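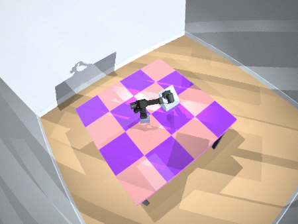 Galeria: simulador da célula Pakum

O Pakum é o ambiente simulado que usamos para testar o planeador de movimento antes de o levar para o braço real. Esta página junta as imagens das várias etapas e as notas que as acompanham. O código do planeador é de Kaiwen Xiao; a parte de percepção e as ferramentas de registo são de Hefin Vaughan.

Cena base
Braço preto fixo perto do centro da mesa, cubo branco debaixo da garra. O tampo em xadrez rosa e roxo tem quatro por quatro casas, com o cubo pousado entre duas delas.

Tampo
O reflexo é propositado. As faixas claras sobre as casas alteram bastante a cor, e o detector de cantos tem de aguentar isso. Na versão mate, os erros de calibração passavam despercebidos.

Sombras
O braço projecta sombra no tampo e na parede branca do fundo. A primeira versão da segmentação confundia a sombra da parede com o próprio braço. Corrigido no módulo Radenari com uma máscara de profundidade.

Posição do cubo
Em cada episódio, o cubo recebe posição e rotação aleatórias. O conjunto de treino tem 1.921 episódios e o de validação tem 236. A semente fica gravada no cabeçalho do registo, para se poder repetir qualquer caso.

Planeamento
O planeador Yan calcula a trajectória no espaço das juntas e verifica colisões com o tampo e com a base. O limite é de 1.000 iterações por pedido. Se não houver solução, o episódio é marcado como falhado e segue-se para o seguinte.

Controlo
O controlador segue a trajectória em posição e passa a controlo de força nos últimos centímetros da descida. Os ganhos estão num ficheiro à parte, igual para a simulação e para o braço real.

Registo
O visualizador Wovitz lê os registos e mostra juntas, força e câmara na mesma linha de tempo. Os ficheiros anteriores a junho têm de ser convertidos com o script que está na pasta de ferramentas.

Página actualizada em 2024-02-28.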